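Nuneck Tile Notes

A README for anyone who has found their way to this folder, and welcome!

What this is

Nuneck is a collection of 2233 short notes on wall tile – layouts, grout colors, how people cut around a window, what they wished they had done at the corners. I started it in December as a way to keep my own notes straight while redoing a bathroom, and it has grown a good deal since then, mostly thanks to friends who kept sending me theirs (please keep doing that!).

The notes are plain text, one per file, in everyday English. Each has a title, a layout name, a tile color, a grout color, and then as much chatter as the writer cared to add. Some run to 200 words and some are a single grumpy line about spacers.

Layout names

People call the same pattern by all sorts of names, so I settled on one for each. "Running bond" covers everything that was sent in as brick, subway or half offset. If the offset is a third, it goes under "third bond" instead, and I do hope you'll check before filing, as I've had to move 30 of those by hand already. Slate-blue tile with bright white grout in a running bond is filed under running bond, blue, white, in that order. 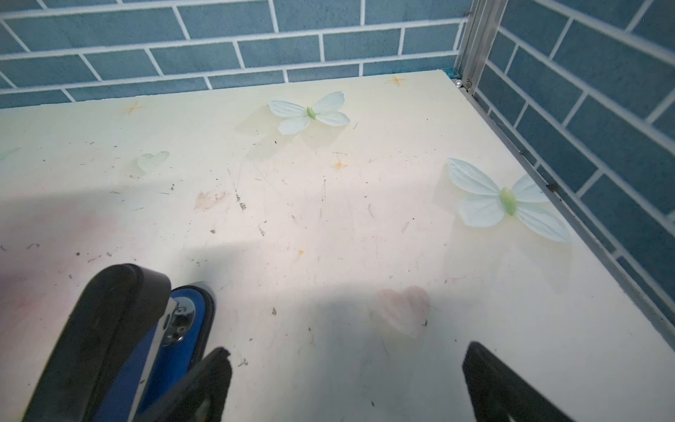
Colors

Grout color is written down as the sender saw it, and I haven't tried to match it to any maker's chart. White, bright white and off-white are all kept apart. Gray is spelled with an a throughout, so search for it that way.

Known gaps

Floors are hardly covered at all. Hexagon tile is thin too, with only 50 notes, nearly all of them from the Grabner folder, where the dates are missing. Marlies Kälin is slowly going through those with me, and we'll fill in what we can.

Using the notes

Copy them, print them, hang them up in the garage – all fine by me. If you pass the whole set along, please keep this file with it. Corrections can go in the folder called Onus, with the note's title on the first line.

Last updated 2020-02-18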